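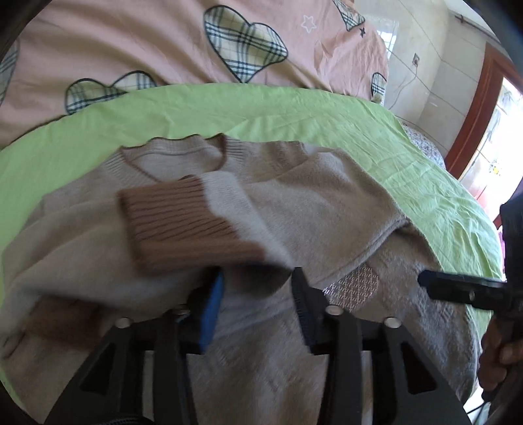

Brown sweater, left gripper at the cuff. Blue pad is the one I keep fiddling with.

Jan 5, 2021

Short one, hands are tired. Whole day on the hand grippers, Gindisar pair. Left one first. Pulled it down on the kitchen table, wiped the linkage, found lint packed behind one of the joints, a gray plug like what comes out of a dryer. No wonder it felt draggy on the close. Picked it out with a toothpick. Oil? Crisanto Umali says no oil near knits, ever, so dry it stays.

Joint screws. Two were loose. Snugged them, then too tight, then backed off till the fingers dropped on their own. Should write down how far but it's all feel. Greenberg sheet says 16 hours between checks. We are way past that, I think nobody has looked since August.

Blue pad face was lifting at one corner so I pressed it back with the Broruseo tape. Don't love it. New pads are on order from Ciden, 21 of them, which ought to last if they come. If it peels again tommorow I'll scrape it clean and start over.

Then the sweater. Good test, bad for the nerves. Ribbed cuff gives the pads plenty to bite but the fuzzy part next to it wants to slide, and that sparkly patch, I don't want a ridge anywhere near it. Fold the sleeve in, let go, again. 3 rounds with the old setting, then moved the stop out 2 clicks and went again. Easier on my thumb. Might be imagining it.

Green sheet needs pulling flat before each go, it creeps. Lost half an hour on that alone.

Cables: the strain relief is split on one of the leads, wrapped it for now. Ask Crisanto if he has a spare in the drawer, the short kind. He took the good hex key too, want it back.

Right gripper not opened up. Sounds fine, closes square, leaving it alone. Wiped the outside and thats all.

To do: thread locker, more toothpicks, recieipt for the tape. Call Ciden before lunch. Soup, bed.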